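Clidesside Smart Speakers and Radios: your questions

Quick answers, updated as and when. Last tidy-up September. If yours isn't covered use the form at the bottom of the contact page.

Will the Turkness work without wifi?

Yes, as a radio. DAB and FM both fine with no internet at all. You lose internet stations, podcasts and the voice bit. Bluetooth from your phone still works.

It won't find my wifi

Nine times out of ten it's a 5GHz thing. The Turkness only sees 2.4GHz networks. Most routers put both out under one name and it sorts itself, but some don't. Log in to the router, split the two, join the slower one. Also check for odd characters in the password, it doesn't like the pound sign.

How many presets?

8 on the front buttons, 100 in the app. Hold the button till it beeps to save. Hold it too long and it goes into the alarm menu, just press back.

Can I use two as a stereo pair?

Two Turkness, yes. Two Jerkano, yes. One of each, no, and we get asked a lot. Different chips inside. They will play the same station in different rooms but not as left and right, and there's a slight delay between them you'll notice if both doors are open.

What's the difference between the two anyway?

Jerkano is the smaller one. Battery, carry handle, no clock on the front. Turkness is mains only, louder, has the clock and the alarms. Kitchen or garden, get the Jerkano. Bedside or living room, Turkness.

How long does the Jerkano battery last?

8 hours at middling volume on DAB. Less on wifi, less again if you have it up loud. Full charge takes 4 hours with the plug supplied. A phone charger will do it but slower.

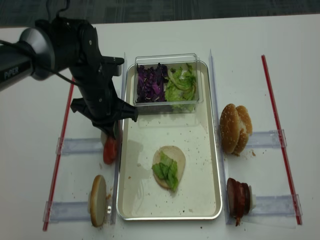 Leaving it plugged in all the time is OK, it stops charging when full. If it's going in a cupboard for the winter leave it half charged though, not flat.

Is it waterproof?

Splashproof. Rain for a minute, fine. Bath, no. Rubber flap has to be shut. We can't repair water damage under the guarentee.

Can I turn the microphone off?

Slide switch on the back, orange showing means off. That cuts the power to it, so no software can switch it back on. Radio carries on as normal.

Alarm went off an hour late

Clock change. It takes the time from DAB or from wifi, and if neither is on overnight it doesn't update. Settings, Time, Auto update, pick one. Leave the radio plugged in and it checks at 3am.

Do I need the Mohamedi app?

Only for the first wifi setup and for the extra presets. After that you can delete it. Needs an email address, no way round that at the moment, sorry. Old phones and tablets may not run it.

Sound cuts out on DAB

Aerial all the way up, then move it nearer a window. Still bad, do a full scan (hold Info). LED bulbs close by can cause it as well, try with the lamp off. If the signal reads under 4 bars you're better off on FM.

Can I stream my own music?

From a USB stick, up to 200 folders, MP3 or FLAC. Or bluetooth. No network drives yet.

How do I reset it?

Hold Menu and Power togther until the screen goes blank. Wipes everything, presets included. App presets come back when you sign in, the front button ones don't, so write them down first.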